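# Button pressing with a two-arm cell: effect of a patterned ground

Student project report, Pollivholm robotics laboratory
Date: 21/06/2024

## 1. Aim

The project tests whether a policy learned from demonstrations can still find and press a push button when the surface under the button is visually busy. Earlier work in the same cell (the Sisholm report, January) used a plain grey ground only. That report gave a good press rate but left open how much of it depended on the ground.

## 2. Task

The policy is given one of two goals, green or red, and has to bring the closed gripper on to the matching button and then retract. A cardboard block is placed close to the button boxes as a distractor. Touching the block counts as a fault even if the press is completed. Only one arm acts in this task. The other is held at a fixed pose and its joint values are left out of the policy input.

## 3. Set-up

Both arms are mounted over a slatted table. The patterned ground is a printed cloth of a wheatfield with crows. It was chosen for three properties: a strong colour edge between blue and yellow, many small dark marks, and green and reddish-brown areas which compete with the two button colours. The cloth is not taped down. Small folds were left as they fell, and the boxes were set on it by hand at the start of each block of trials.

Demonstrations were recorded with the Tarker teleoperation software at 32 frames per second. The training set holds 1,503 demonstrations, all on the plain ground. No image augmentation was used in the first model. The second model used the same data with random colour and texture changes applied to the table region.

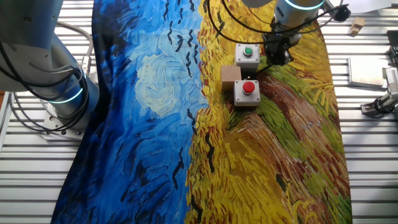
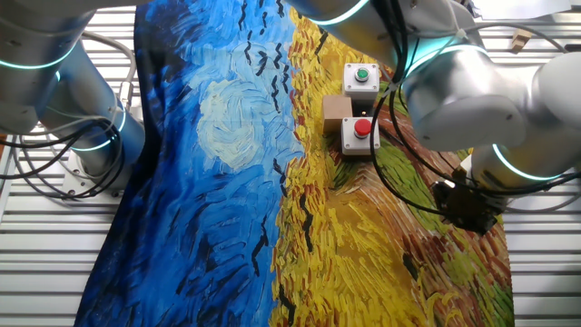
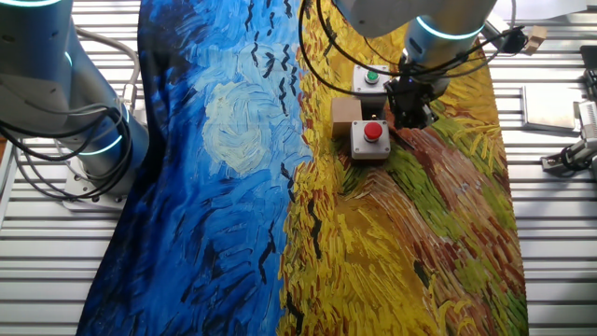
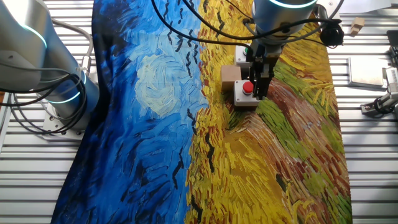
*Figure 1. Patterned ground with the red and green button boxes and the cardboard block, gripper over the cloth.*

## 4. Procedure

Each model was run for 72 trials on the patterned ground, split equally between the two goals. The order of goals was shuffled beforehand and was the same for both models. A trial was stopped after a completed press, after a fault, or at the time limit. Button state was read from the contact signal and logged with the joint data, so no trial was scored by eye. Contact with the block was scored from video by the author.

Box positions were changed between blocks of trials by small shifts and rotations. Larger moves were avoided, as the plain-ground demonstrations cover only the central part of the table.

## 5. Results

The first model was unreliable for the green goal. The usual error was a slow descent on to a green part of the print, followed by a time-out. For the red goal the approach was mostly correct, with errors along the approach axis and some presses landing on the rim of the box.

The second model removed most of the false descents. It recorded 5 faults, all of them contact with the block while moving towards the red button. Approach time was longer than in the first model for both goals. The cause was not isolated.

## 6. Discussion

The Karagiannis baseline, which crops the image around a detected box before the policy step, was not run on this ground. A fair comparison would need the detector to be retrained, and there was no time left for it.

Two limits should be noted. Only one print was used, so the result may not carry over to grounds with other colours. The cloth is also softer than the plain ground, and a box may settle slightly under load. This was not measured and could account for part of the rim contacts.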